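Home | Notebook | Bench Reviews | Archive | About

Workshop notebook, Dec 24, 2023
Posted by the bench, Hallberg workshop

Filed under: Kit on trial, Grippers

Day whatever-it-is of the Drarnby trial and I've got the place mostly quiet, so I'm writing this up properly before I forget which complaint belonged to which kit. For anyone joining at this page: Drarnby sell a hand-held gripper kit, two fingers and a body you carry around with a camera on it, and you record yourself doing a job so the arm can be taught from it later. They've lent us a set until March. The asking price is $2,990 for the pair of hand units plus software, and I have to say by then whether we buy it, send it back, or go with the Bogale one everybody keeps forwarding me links to.

Unboxing first. It came well packed, foam everywhere, and the quick-start card is one sheet, printed both sides, which I loved. Setup took me 30 minutes including a coffee and a fight with the charger (the plug goes in one way up and there's no mark to tell you which, so I've put a dab of paint on ours, please don't clean it off!). The software found both hand units on the first go. The Notulbridge software last year never managed that once, and I still hold a grudge.

The handle is good. Bit fat for small hands. The trigger has a nice long travel, and you can feel where the fingers meet whatever you're holding instead of just mashing it shut. After a morning of recording my wrist was sore but my thumb was fine, and with the Bogale demo unit it was the other way round, so pick your poison. I'd like a strap. There's a strap listed in the catalogue and of course it's extra.

Finger pads: they wear. I expected that, everyone's pads wear, but the grey fuzz I'm wiping off the bench at the end of a session has to be coming from somewhere. Drarnby say the pads are a consumable and a spare set is in the case. What they don't say is how long a set should last. I've asked. No answer yet, fair enough given the time of year.

Now the tasks. I gave it 16 recordings of each job on the list and kept a tally of how many the software accepted without grumbling.

Soft things (cloths, a sponge, a bag of rags): lovely. All of them went through. I'd have been happy to stop there and sign the cheque, which is exactly why I didn't stop there.

Small stiff things (pens, hex keys, the little drawer labels): 9 accepted on the first pass for the pens, better for the rest. The rejections were nearly all me going too quick on the approach. Slow down over the last hand-width and it behaves. The quick-start card does mention this and I did skip that line, so no marks off for Drarnby.

Shiny things are where it gets interesting. I've been using the stainless piece with the dished round base and the upright rod, mostly as a mean test, because polished metal is what our actual customers have on their benches and none of the brochures ever show you any. The rod itself is an easy target, nice and straight, the fingers come in either side and there's loads of room. The base is the trouble. It throws swirly reflections all over, and the software's tracking view jitters whenever the camera gets down close to it. It never lost track completely for me, but the little confidence bar dropped into the yellow over and over and a couple of the recordings have a visible hop in the path when you play them back.

Things I tried, in case someone wants to carry on with this after the break:

Overhead lights off on one side. Helped a bit. Also made it miserable to work in.

Starting higher and coming down more steeply. Helped a lot. The hop went away in playback, though it's an awkward angle on the elbow and I wouldn't want to do it all day.

Matte spray on the base. Worked a treat and is completely cheating. Wiped off again.

Leaving the grid on the bench surface in view for as long as I could on the way in. I reckon this is the real answer. The tracker likes having something with lines in it, and the white top with its faint grey squares (plus all our pencil scribble) gives it plenty to chew on. I was going to scrub the pencil marks off and now I'm leaving them, so hands off the bench, please and thank you.

The tracking software has a setting called surface hint. I have no idea what it does. I turned it on, I turned it off, the bar did the same dance both times. If you work it out, write it in here.

Support has been decent. I sent in more than 30 questions over the trial, some of them pretty dumb, and got proper answers to most of them, written by somebody who had clearly held the thing in their own hand. That counts for a lot with me. Bogale's support so far is a form that sends you another form.

Still to sort before I'd say yes: price on the spare pads, whether the software licence covers the second computer, and whether the strap can be thrown in. I'd also like to borrow the Bogale unit again and run the same shiny job on it, same bench, same lights, so we're comparing like with like and I'm not just going off my favourite colour of plastic.

Leaning towards yes, if you're asking me today. Setup for the rod job, with the fingers open over the grid:

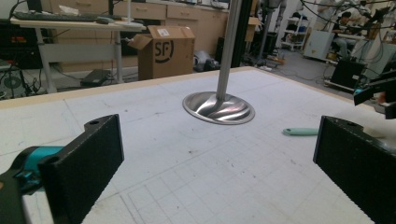

Next session

Charge both hand units overnight, not just the one.

Redo the pens slowly and see if 9 was the kit or me (it was me).

Rod and base again, steep approach only, bench grid in view the whole way, surface hint off. Save the recordings under the Hallberg folder and leave the default one alone, it fills up and then the software sulks.

Fresh pads on before the first recording, and write the date on the bag the old ones go into so we finally get a number for how long they last.

Chase Drarnby about the strap.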